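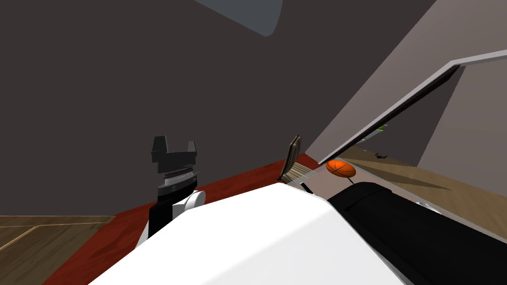
The two-arm cell in simulation, left gripper open and pointing up.

About Dristov

Dristov sets up and looks after two-arm robot cells for small manufacturers and training schools. The company was started by Přemysl Doležal, who spent years repairing wrist joints for other people's machines before renting a unit of his own in Arroyo. We still work from that unit.

Every cell we look after has a simulated copy. We call ours Caden, and it is the one new staff learn on. Reach limits, gripper openings and camera angles are worked out in Caden first, then carried over to the real arms.

How we set up a cell

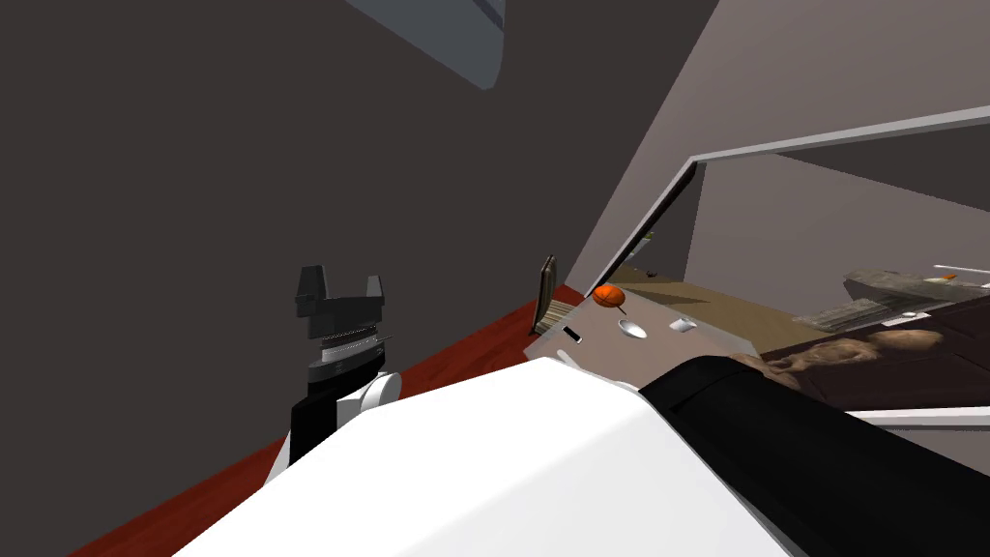

2 min read

We start with the arms clear of the work. One is parked with its gripper upright so the fingers and wrist ring can be checked from the robot's own viewpoint. Small things go within reach of the other: a ball, a dish, a block. They are cheap shapes to model, and they show up most mistakes in a grasp setting.

Next comes joint zero. Each joint is driven to its stop and back 16 times, and the readings are saved with the cell's records. If the readings drift, we find out why before going any further. A loose coupling is the usual cause — a bad cable is the next.

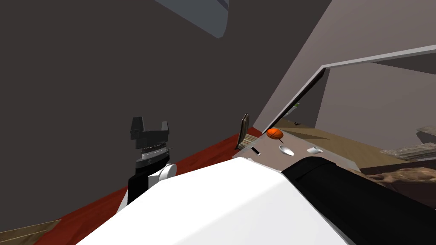
After that we run the pick routine 800 times in simulation, changing the room and the start position as we go. A routine that only works in one room goes back to the person who wrote it.

Service and repair

Cells on a service plan get a visit every 3000 running hours. We clean the fingers, check the wrist for play, replace worn pads and compare the joint readings with the ones saved at setup. The simulated copy is then updated to match.
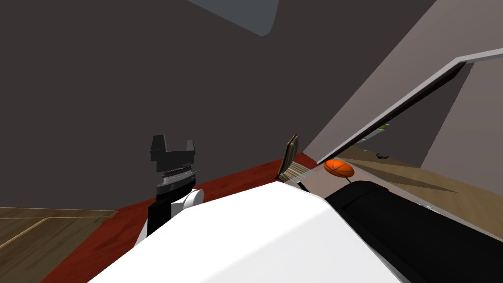
Left arm raised, gripper fingers apart; basketball on the floor past the other arm.

Most repairs are done on site. Gearboxes go to our bench in Zinditz, where job number 1497 was booked in this October. Customers can call the workshop from 7 a.m. and will reach one of the people who do the repairs.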